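Lemus project gallery: towel folding with a hand-held gripper

Student project, robotics elective, Kurkport. Fall term.

The Lemus project trains a folding policy for small towels from demonstrations made by hand. A student holds the gripper, squeezes the trigger, and does the fold. The camera on the tool records the pads, the cloth and the room. The robot arm comes in only at the test stage. Work on the recordings ran for seven weeks in the long room at Orozco Hall, and the page covers the tool, the recording routine, the labels and the current state of the data.

The tool

The body is printed in light gray plastic in two halves and screwed together from the underside. The first version, from July, was thinner at the grip and flexed when the trigger was pulled hard. Flex at the grip shifts the camera relative to the finger pads, and the calibration then no longer matches the recording. The present body has ribs inside the shell and has kept its calibration through the whole series.

The 2 finger pads are Prudetti parts, dark gray, with a mesh-textured inner face. Smooth pads were tried first. They held a single layer of cloth well enough but let a folded edge slide out when the tool was turned sideways. The mesh holds a folded edge. It also catches on loose threads, so every towel is checked and trimmed before a session.

Pad opening is read from an encoder on the trigger linkage and written to the same log as the video. The encoder is zeroed with the pads fully closed and nothing between them. A zero taken on cloth is wrong by the thickness of the cloth, and the error stays in every recording that follows. We lost a full afternoon of work to this.

The lens is very wide. It bends straight lines near the rim, which the calibration deals with, and it keeps both pads in view along with a large part of the ceiling. The ceiling is useful. Light panels, beams and pipes give the tracking software plenty of fixed corners even when the cloth covers most of the lower view.
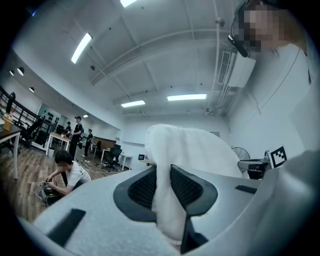

White cloth clamped between the finger pads. Ceiling lights overhead, fiducial marker at right.

White cloth is the hardest material in the set. It has few features of its own, and against a bright wall or a white shirt its edge is difficult to find, for the software and for the person labeling. Exposure is fixed before each session. With automatic exposure the image darkened whenever the cloth rose toward the lens, and the rest of the room went with it.

Bulk above the pads is a labeling question. When a towel is gripped near its middle, part of it hangs and part of it stands up. The labels treat this as a valid grip but not as a fold-ready grip. A fold-ready grip has one edge or one corner between the pads and the remainder hanging free. The distinction was added partway through the term and the earlier recordings were relabeled to match.

Recording routine

1. Zero the encoder, pads closed.
2. Show the fiducial marker to the camera from three distances. Hold still at each.
3. Start the log, then the video.
4. Close the pads twice on nothing. The double close is used to line up the two streams.
5. Drop the towel on the table from shoulder height.
6. Pick, spread, fold, release.
7. Open the pads fully and hold until the operator at the computer calls the end.

Step 5 looks careless but is intended. Laying the towel down by hand gives nearly the same starting shape each time, and a policy trained on those recordings did poorly on a dropped towel. Step 7 was skipped often in the first sessions. The missing hold makes the end of the task hard to locate in the log, and those recordings had to be cut by eye.

Speed is left to the student within limits. Very quick motion blurs the ceiling corners and tracking drops out. A useful rule was to move as if carrying a full cup. Students who had never seen the arm run tended to turn the wrist further than the arm can follow, so everyone now watches one arm session before recording.

Cables are a practical matter. Those on the floor are moved before a session whenever they cross the walking line. Fans are switched off during recording, as moving air lifts a hanging corner and the lift gets learned as part of the motion.

State of the data

Recordings kept: 454
Recordings rejected: 185

Tracking loss is the most common ground for rejection, then missing markers at the start, then logs with a bad zero. Failed folds are not rejected. A dropped corner followed by a second pick is kept and tagged "recovery," and the recovery recordings turned out to matter more in training than their share of the set would suggest. Without them the arm repeats a missed pick at the same spot until it is stopped.

Left-handed recordings are stored in a separate folder. They have been used only for checking so far. Mirroring them in software is possible but the camera does not sit exactly on the center line of the body, and the mirrored set needs its own calibration file.

On the arm

The same pad geometry is mounted on the arm, with the same lens at the same offset. Half folds on a single small towel are repeatable. Quarter folds fail mostly at the second pick, where the pads have to take two layers at once and often take one. Larger towels are outside the reach of the table setup and were not attempted.

The next change is to the table surface. The present top is too slick for the spread motion and the towel travels with the tool when pulled. A thin rubber sheet has been cut and will be tested before any new recordings are made. Files for the gripper body, including the ribbed shell, are in the class folder under Lemus, hardware, version 3. The pad mounts are in a separate file, as their screw pattern follows the Prudetti part.

Last updated 30th November.

Comments (5)

Guest
Is the trigger linkage metal or printed? We printed ours for a similar tool and the play in the joints showed up as noise in the opening value.

Page author
Printed lever, metal pins. The play was bad with printed pins. Ream the holes after printing and fit the pins tight. There is still a small dead zone at the closed end, and we ignore opening values inside it.

Guest
Did you consider colored towels only, at least to begin with? We had the same trouble with white on white and gave up on white altogether.

Page author
We started with blue ones. Results did not carry over to white, so white went into the set early. A dark cloth over the back of the table helps for labeling, but then the policy sees a table it will not have later. We took it off again.

Guest
Step 2, showing the marker from three distances. Do you repeat it at the end of the session? Ours drifted after the tool was set down hard on the desk, and we only found it a day later. An end check would have caught it. Also interested in the rubber sheet result when you have it, same problem with a slick top over at our club.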